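By February the lab at Drurau has outgrown its front room, so the household trials run down the corridor. Ryszard Tokarz took three of us through and let us ask anything. I loved it!

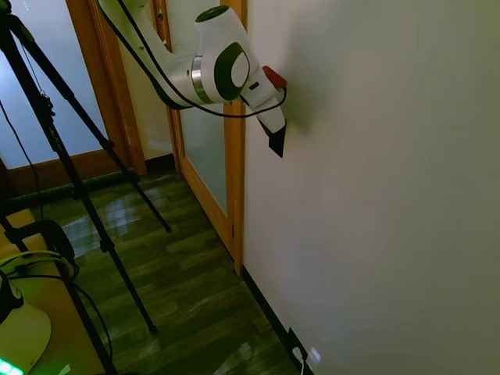
The arm with its gripper close to the wall, Drurau.

Can it do chores yet? Wiping and fetching, slowly, says Ryszard. Plugs and door handles are still hard work — he reckons a patient ten-year-old would beat it at both. I came away keener than ever, and I've already asked Tiina Ahonen about going back.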